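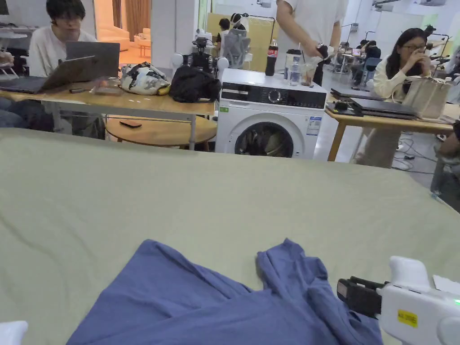 ## Section 4: Folding knits and long sleeves

OK, you've got a clean load and a flat surface, so let's fold! I wrote this part for everybody who shares the Plundik laundry corner, and Vittoria Amato went through it with a red pen, so blame her for anything that's missing (blame me for the rest). Sorting and washing are back in Section 3. If your stuff is still in the drum, go finish that first.

### 4.1 Get the surface ready

1. Wipe the table and let it dry.
2. If you like a cloth underneath, spread it out and pull it toward you from both front corners. A few wrinkles are fine. I only fuss with the ones right where I'm folding.
3. Move your phone, your coffee and your keys somewhere else. I lost a whole afternoon to a key ring folded into a sweater once.

**Note:** I like a cloth for slippery fabrics and a bare tabletop for ribbed ones. Harsh Lodhi does it exactly the other way around and his shelf looks better than mine, so try both.

### 4.2 Long-sleeved tops

1. Drop the top on the table any old way, then find the collar. Always the collar first - if you start from a sleeve you'll be turning the thing in circles.
2. Lay it face down with the collar pointing away from you.
3. Smooth from the middle out to the sides with flat hands. Don't tug on the hem.
4. Fold one side in toward the middle, sleeve and all.
5. Turn the sleeve down so it runs straight along the body. You want a 90 degree bend at the shoulder, more or less a sharp corner.
6. Do the other side the same way.
7. Bring the hem up to the collar, flip the whole thing over and pat it down.

**Caution:** Check the cuffs before you press anything flat. A twisted cuff leaves a crease that hangs around until the next wash.

### 4.3 Ribbed fabric

Ribbed pieces need a slower hand, and they love to twist on you. If you pick one up by a single pinch in the middle, the rest slides off whichever way it wants and you get a rope.

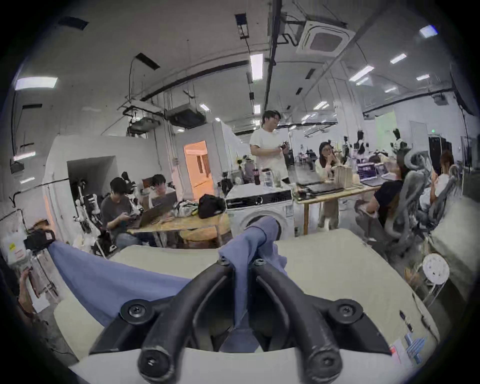
So once you've got hold of a piece, go like this:

1. Set it down and let go completely.
2. Find two corners that belong to the same edge.
3. Lift by both, give it one gentle shake, and lower it with the ribs running away from you.
4. Fold across the ribs once, then along them.

**Caution:** Please don't hang ribbed knits over the table edge while you do something else! The weight pulls them long, and they don't always come back.

### 4.4 Stacking

Keep each stack to 6 pieces or fewer, with the heavy ones at the bottom. The shelf bins are 18 inches deep, so if your folds stick out, go back to 4.2 and make the side folds wider. Bin labels are in the drawer, and Rebecca Guerra has the spare roll.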